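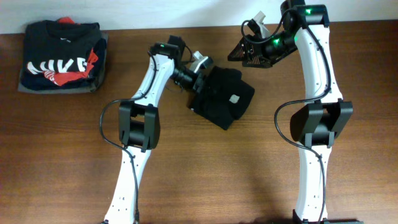 2021-05-19

Folding task, second setup on the brown table. Continuing from the Volleck notes, where we stopped because the right follower arm lost its zero position too often. I replaced the cable on that side yesterday evening and did the zero routine two times before starting. It holds now.

Goal for the day: 60 good demonstrations of folding one T-shirt and putting it on the stack. Teleoperation with the leader arms only, no hand guiding. I want to keep the two methods in separate folders, because last November we mixed them and the policy learned a strange slow start from the hand-guided ones.

Order of the fold as I teach it now:
Sleeves in first, left then right.
Bottom hem up to the collar.
Half turn of the shirt with the left gripper, right gripper keeps away.
Last fold, press flat, lift to the stack at the far left corner by the wall.

The dark shirt with the big white letters, the red one and the gray one are easy. With print on the cloth I see very well where the front is, also in the head camera view. The black one is much more difficult. On the monitor the folds disappear and I cannot judge if I hold one layer or 2. I started to use the small white label as my reference point: if I see the label near the right side after the sleeves are in, the shirt has the correct direction and I continue. If I do not see it, I stop the recording and begin again. Please do the same when you operate, otherwise the demonstrations will not agree with each other.

Gripping. The patterned pad on the right jaw is better than the smooth one we had in the Sestier tests. It takes one layer without sliding if I come from the side, low and almost parallel to the table. When I come from the top it pushes the cloth away. The left gripper I use mostly for holding and for the turn. I noticed that I close the left one too strong when I am tired, and then the cloth makes a bunch under the fingers and the square is not a square anymore. I do not know yet how to filter this from the data. Maybe the gripper current is enough, I will plot it.

The arms come near each other during the turn. One contact in the morning, wrist to wrist, not hard. After this I changed the parking pose of the right arm so the elbow stays higher and more to the right. The cable loop on the left arm also needs attention, it hangs wide and I want to fix it with one more tie before somebody makes a fast movement.

Length of one episode: I set the limit to 90 seconds. In the first hour I was over the limit 3 times, always with the black shirt, always at the half turn. I kept these episodes but gave them the tag "slow". The Gekwood script ignores the tag at the moment, so do not train with the whole folder. Somebody should repair this in the loader, it is a small change.

Light: the lamp makes soft reflections on the table in the lower right part of the view. For us it is not a problem, but if we move the start position of the shirt to there I would like to close the blinds first and record a few test episodes.

Pauses: after one hour of operating, my folds become worse and I see it clearly in the replay. Better to change the operator than to continue.

To do
Cable tie, left arm, near the elbow.
Plot gripper current, compare good folds and bunched folds.
Ask Zeng for a second set of the patterned pads, the left side should have them too.
Write the label rule on the paper next to the leader arms.
Start position: decide if we change it every episode or every tenth. I prefer every episode, even if it costs time.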